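Rilero coat rack – section 4, Hanging bags

1. Stand the rack on a flat floor, clear of any fan or chair.
2. Loop the top handle over a peg. Handle only, not the shoulder straps.
3. Close zips first. Things fall out otherwsie.
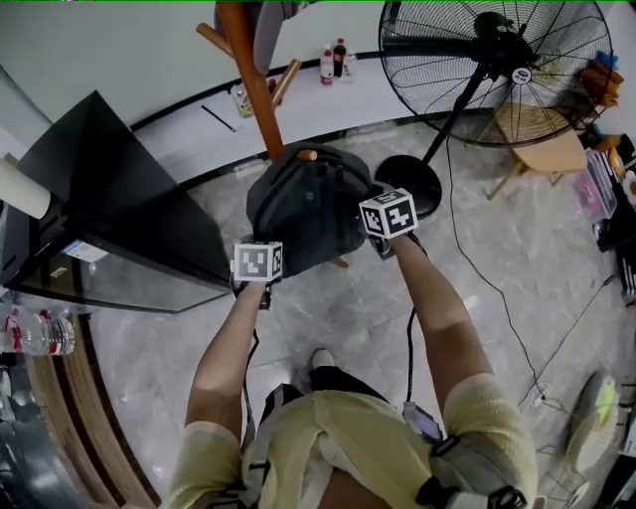 4. Let go slowly. Rack leans? Move the bag to another peg.
5. Long bags – check the bottom clears the floor.

Caution: max 8 kg per peg. Do not hang bags from the tips of the arms.

Note: spare pegs from Petkov, part 142.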